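Visit report: Clollside stone yard and finishing hall, 28/02/2023

Nesrin Karaca and I went to Clollside to look at red marble for the Bredia lobby floor. Aslı Dönmez met us at the gate and took us through the yard first.

Slabs are stored on edge in steel racks, sorted by block number. The yard holds 220 slabs at present, most of them gray. Sawing is done off site. Polishing runs in one line, with the last head set at 500 grit before the buffing stage.

Veined reds need more filling than grays. Resin is applied under vacuum and left to cure for 24 hours - longer in winter. Nesrin asked about salt and wet shoes near the doors. Aslı advised a honed finish there and polish elsewhere, with a matching sealer on both.

Polished red-brown marble with white veins:

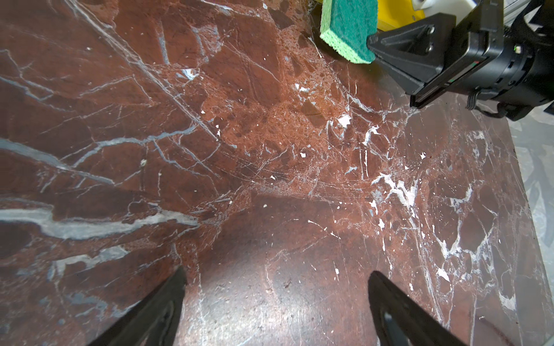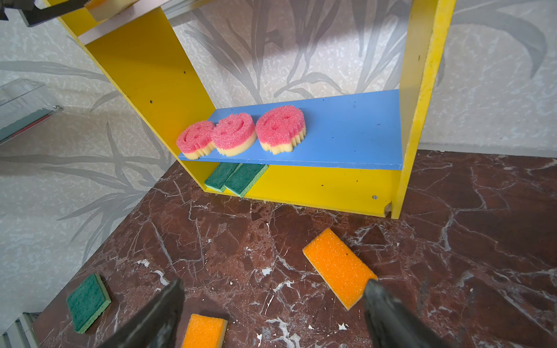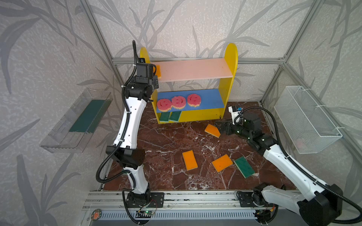

Samples and prices

We took three offcuts, two honed and one polished. Prices are quoted per slab, cutting extra. Kazmi will check the slip ratings, and the order has to be placed by May to keep our block reserved.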